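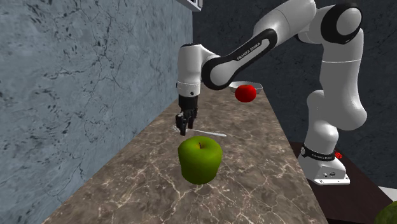

Halgate opens first stone worktop showroom in Gredura

21 December 2018

Halgate, the supplier of natural stone worktops for homes and small businesses, has opened a showroom in Gredura. The new premises on Maluleke Street will serve customers who until now have ordered by post or travelled to the company's main yard.

The showroom keeps 152 stone samples on display, from pale limestone to dark granite. Customers may borrow up to four samples at a time and return them within a fortnight. Full slabs can be viewed by appointment at the yard, where 37 types of stone are held in stock.

"A worktop is often the most costly single item in a kitchen, and people are right to take their time over it," said Ayanda Fourie, Managing Director of Halgate. "We want our customers in Gredura to be able to handle the stone, ask questions and go home to think it over."

The opening follows a busy year for the company, which fitted 2,834 worktops in the twelve months to the end of November. Demand was strongest for brown and grey stone with pale veining.

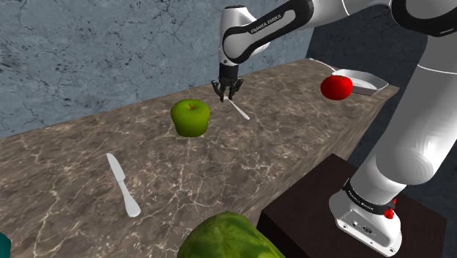 The Tanitz range

Visitors to the showroom will also be the first to see Tanitz, a new range of veined stone worktops offered in brown, cream and slate grey. Each order is cut to size after a home visit, and the price includes measuring, delivery and fitting. Sealing is charged separately.

"Veined stone needs careful planning, particularly where two pieces meet or where the pattern carries over the front edge," said Melati Pangaribuan, Head of Design. "Our fitters agree the layout with the customer before any cutting begins – and no slab is cut until that layout has been signed."

Orders for Tanitz are now being taken, with the first fittings planned for the new year. Existing customers may transfer an open order to the new range without charge, provided that cutting has not started.

The showroom is closed on public holidays. Home visits may be booked in person or through the Halgate website.

ENDS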